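Hair holds a record that blood does not. A strand cut close to the scalp grows at a fairly steady rate, and traces of what passed through the bloodstream stay in it for months. Nurkis, a testing laboratory in Titville, received 3446 hair samples by post last year, most of them from employers and family solicitors.

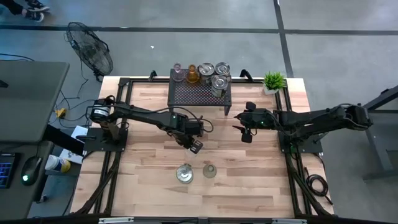

Issue 50

Each sample is washed before it is cut up, and the washings are kept. Latrice Haverford, who runs the reporting desk, treats them as evidence in their own right: a high reading in the wash may point to smoke or dust in the room.

Bleach is harder to allow for. It can strip out part of the trace and lower the result. Ida Wiegand's group at Dreddale is comparing treated and untreated strands from the same heads, with five dyes in the first round. Results are due in March.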